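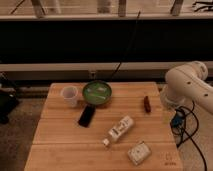

October, bench notes, ledger job

Started 8:40. Ledger from the Dikmont estate, the big one, finally out of its box. Half leather, spine gone at the head, front board hanging by two cords. Text block better than I feared. Sewing sound except the first and last gatherings. Someone has been at the spine with hide glue, a lot of it, brown and brittle, comes away in flakes if you get a bone folder under it at the right angle. Wrong angle and it takes paper with it. Found that out on gathering two, small loss at the fold, saved the piece in an envelope inside the back board.

Spine cleaning: dry first, then poultice. Left the poultice on 20 minutes, checked, left it longer. Thérèse says she gives it less and does it twice. Will try that on the lower half tomorrow and compare. The upper half is a bit swollen at the folds, nothing terrible but I don't love it.

Room was at 22 when I came in, too warm, opened the door to the yard. Dropped after lunch. Leather on the corners feels stiffer at the tail than at the head, no idea why. Red rot on the spine piece, bad. Comes off on the fingers. Glove box is empty again, whoever is ordering please order.

Knives
Old paring knife back from Keegan, he took it up to the 3000 stone and stropped it. Huge difference. Pared a test strip of calf down to nothing at the edge with no chatter. Mine needs the same. Flat side on mine has a belly in it, I've been lifting the handle for years probably.

Leather
Two skins to choose from for the new spine. Ross skin is closer in color but has a loose patch right where the joint would fall. Prutonach skin is tighter, redder, would need toning down. Leaning Prutonach. Cut a swatch from each and put them on the windowsill half covered with card. Yes I know a week of October light proves very little.

Cords
Original is five raised cords, the second one frayed right through at the front joint. Plan is to lace in new linen extensions and fray them out under the pastedown. Measured the joint gap three times and got three answers, the board is warped. Press overnight between blotters, look again in the morning before cutting anyhting.

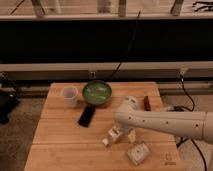 Why not just rebind it in a new case and keep the old boards separately?
Because the client wants it handled and shown as a ledger, and the boards still have the original label and most of the tooling. The damage is nearly all in the spine and one joint, so a reback keeps more of the book with less intervention. A new case stays on the table if the front board won't come flat.

Afternoon
Endpapers. Front one has a torn corner and a pencil column of sums, keep, do not clean. Repaired the tear with the thinnest tissue we have, tengujo, the tan toned sheet. Drying under felt and glass. Page 13 has an old repair in some kind of gummed tape, shiny, already lifting on one side. Leaving it for Thérèse, she has more patience for tape than me.

Clulside called about the second volume. They want both back together. Told them that depends on how this one goes, did not give a date. Keegan thinks the second is in worse shape, he saw it on the shelf, says the tail looked chewed.

To do
Swap blotters first thing.
Poultice lower half, shorter, twice.
Flatten my own knife, properly, no shortcuts.
Ask for around a yard more of the linen cord, same weight.
Photograph the tooling on the old spine piece before it sheds any more.
Gloves!!

Stopped 5:15. Press is tight, don't touch it pls.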